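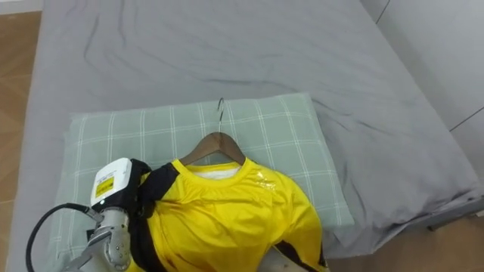 1/
OK, I've been putting this thread off all summer. Let's talk about the star that winks! It's called Algol, it's in Perseus, and you can watch it fade and come back with nothing but your own eyes. No telescope, no gear, no app if you don't want one.

2/
Quick version: Algol is really a pair of stars going around each other (plus another one farther out that we can ignore). One is small and hot and bright, the other is bigger and dimmer. When the dim one slides in front of the bright one, we lose most of the light. Then it slides off again and everything goes back to normal. The whole dip, down and up, fits into one long night.

3/
It goes again before day 3 is over, so you get plenty of chances. The catch is that a lot of them happen in daylight, or at 4 a.m. when I'm not going outside for any star. So you look up the evening ones and write them on the calendar. I use Drostik for the times because it does the time zone for me, but any table of Algol minima will do. CHECK whether it's in universal time. Ask me how I know.

4/
How to find it: face northeast after dark this time of year. Find the W of Cassiopeia and drop down from it to the brightest star in Perseus, which is Mirfak. Algol is off to the right of that and a bit lower. If you can see Andromeda's line of stars, the last bright one, Almach, is on the other side of Algol. You want to know Almach, trust me.

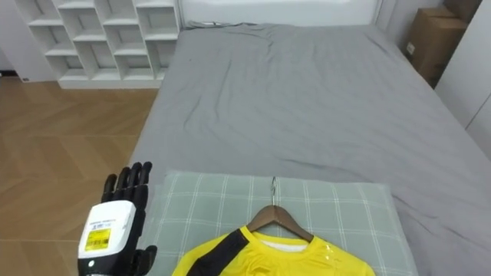 5/
Almach matters because on an ordinary night Algol is almost exactly as bright as it is. That's your test. If they match, nothing's going on. If Algol looks clearly weaker, you're in an eclipse. Do look straight at each one in turn, though, and don't judge them when one is sitting in skyglow and the other isn't, because the background plays tricks on you. Same as a white headboard behind a gray sheet: the gray looks darker than it would all by itself. Your eyes grade everything against its neighbor.

6/
At the bottom of the dip, compare it to Rho Persei, the little reddish star just below. Most nights Algol makes Rho look like nothing. Mid-eclipse they're close to a tie, and that's the part that gave me goosebumps the first time. I knew it was coming and I still said "oh no" out loud.

7/
My first try was in July, and it was a mess. Perseus doesn't clear the trees at Nimgate until very late then, so I was out there at a silly hour swatting bugs, and I compared Algol to the wrong star the whole time. I had a full page of notes on a star that doesn't do anything. Rizwan Bhutto was very nice about it and only laughed twice.

8/
Second try went way better. I made a brightness guess every 60 minutes, wrote it down, and didn't peek at the earlier ones (folding the paper over helps). Next morning I put the dots on graph paper and there it was, a dip! A lumpy, crooked dip, but mine. 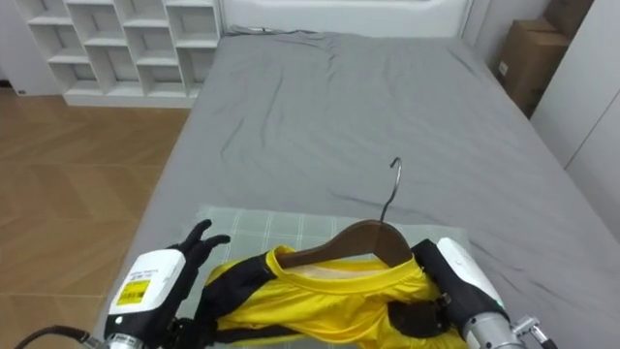 Yellow and black top, gray bed.

9/
Stuff people asked after my last post:

Do I need binoculars? Nope. I own a pair of Gadari ones and they made it harder, because I couldn't get Algol and Almach in view together. If you live under bright city lights they'll help you find Rho.

10/
Does the Moon ruin it? Not much. Algol is bright enough to punch through moonlight. Thin cloud is worse, since it can cover one star and miss the other and you won't notice.

11/
Can I do only part of it? Sure. Go out 2 hours before the middle, then again at the middle. Two looks and you'll see the difference. You can even stay on the porch in your socks.

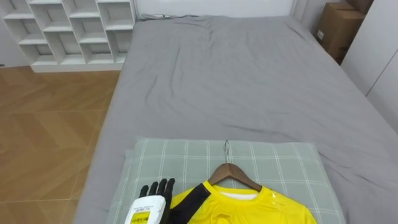

12/
Want to send your guesses in somewhere? The Benkirane club list takes naked-eye estimates from anybody, and they don't mind beginners. Put down the time, your guess, which stars you compared it to, and whether there was haze.

13/
Next one I'm trying for is later this month if the sky behaves. I'll post my dots, lumpy or not. If you catch one before me, reply with yours, I want to see them!

October 8, 2023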